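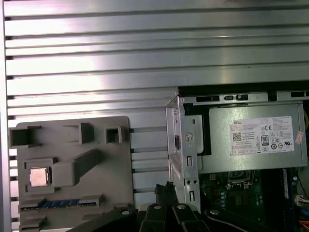
4.2 Looking after the cell

Most of what we know about keeping the disassembly and reassembly cell in good order was learned slowly, over one long winter that ended in July, and we have tried in this section to write it down as plainly as we can. Papers of this sort tend to describe a cell as it stood on its best afternoon (we have been guilty of that ourselves), and a reader hoping to build something similar is left to discover the rest alone. The software side, which we call Esta, is covered in Section 5, so here we stay with the bench, the arm, the fingers and the fixture.

The arm hangs down over a table of parallel aluminium profiles. We grew very fond of this surface. A fixture or a computer case can be set nearly anywhere on it, but the same freedom means that things creep, a little at a time, when the gripper leans on them. Early on we lost the better part of a week to what we took for a calibration fault in the wrist camera, and it was Folke Granström who finally put a steel rule against the fixture and found it had wandered by 2 mm. Since then the fixture has been checked against the rule every morning before the arm is powered, and again whenever a different computer goes on the table.

The fixture itself, known to all of us as Skindetti, is a printed plate with pockets, slots and raised blocks, and it gives each part a known place to sit while it is out of the computer. We are now on the 11th version. The earlier ones were drawn with very snug pockets, which looked lovely and behaved badly: a processor set down at even a slight tilt would catch on the wall and stay there. The present pockets are more generous, and the correction for any remaining play is left to the wrist camera. Plates are washed in lukewarm soapy water and dried flat, and we would gently discourage anyone from leaving one on a sunny windowsill, as we did with version six.
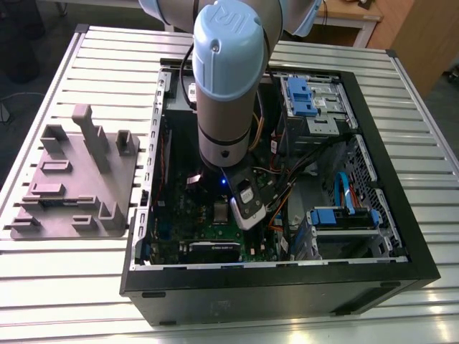 Figure 4. The arm working inside an open desktop tower, with the printed fixture plate on the table to its left.

Cases vary a great deal more than we had expected when the work was planned. Drive cages, latches and cable bundles all turn up in different spots, and the cables in particular have a will of their own. Our habit is to look over the wiring by hand before a session and tuck back anything lying across the intended path of the fingers. It takes a minute or two, and it has saved us a good many protective stops. We make a note of each case in the log under its short name (Garcia was the one we used for most of the tuning), together with the offset between the case and the fixture, so that a machine can go back on the table months later without starting the whole procedure over.

The fingers deserve a paragraph to themselves. They do the most delicate work in the cell and they are also the parts that wear the soonest. A processor has to be taken by its edges, firmly enough that it doesn't turn in the grasp and softly enough that the substrate isn't marked, and the margin between the two is not wide.
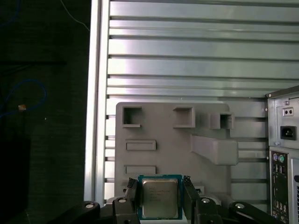
We settled on a simple schedule. The finger faces are wiped with a lint-free cloth after every 20 grasps, and the screws in the linkage are checked with a small torque driver at the end of each day. After 2,000 grasps the finger pair is replaced, whether or not it looks tired. The first pair was retired well before that, at 548, when one finger had developed enough slack at its pivot to let a chip rotate as it was lifted. We had been hearing a faint click for days beforehand and had, I'm afraid, grown used to it.

Replacing a pair is an easy job once the order is familiar. The arm is brought to its service pose, the gripper is opened fully and power to it is removed, and the old fingers are unscrewed one at a time so that the linkage never hangs free. With the new pair fitted, we run Testuvitz, our short check routine, which closes the fingers on a gauge block at three heights and compares the readings with those stored for the previous pair. If they disagree, the screws are loosened and the fingers seated again before anything is changed in the software. Only when the readings agree do we repeat the camera-to-gripper calibration, and the new values are then written into the log beside the old ones.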